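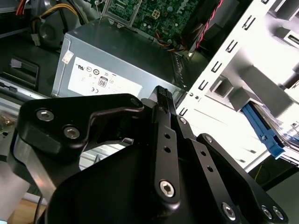 Old desktop computers collect dust in places a vacuum cleaner never reaches. I clean mine every June, before the hot weeks come, and I follow the same order each time.

Switch off, pull out the mains cable, then hold the power button in for a few seconds. Touch bare metal on the case before you touch anything else. Lay the tower on its side on a firm surface – never on carpet.

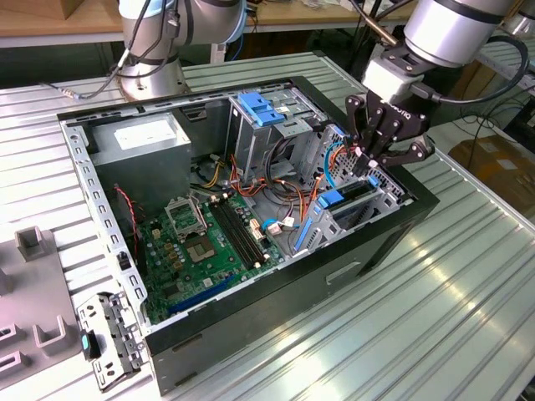

For the loose dust I use a soft paintbrush, 2 cm wide, which I keep only for this job. Brush towards the open side. Hold the fan blades still with one finger while you clean them. Do not use furniture spray, not even a little on a cloth. 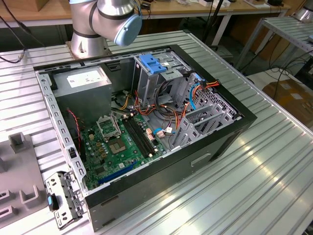
Nermin Yaman wrote to me that she takes a picture with her phone before she unplugs any cable, and that she puts the screws in an egg box, one hole for each place they came from. I have copied her and I lose fewer screws now.

If you take out a drive, put it down flat and away from the edge of the table. 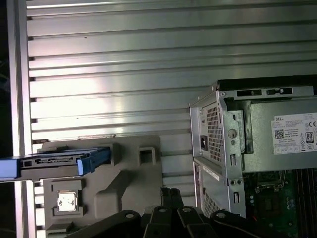
Drives do not like knocks, so do not pile them up. The outside of the case can be wiped with a cloth that is almost dry. Wait until it is fully dry before you connect the mains again.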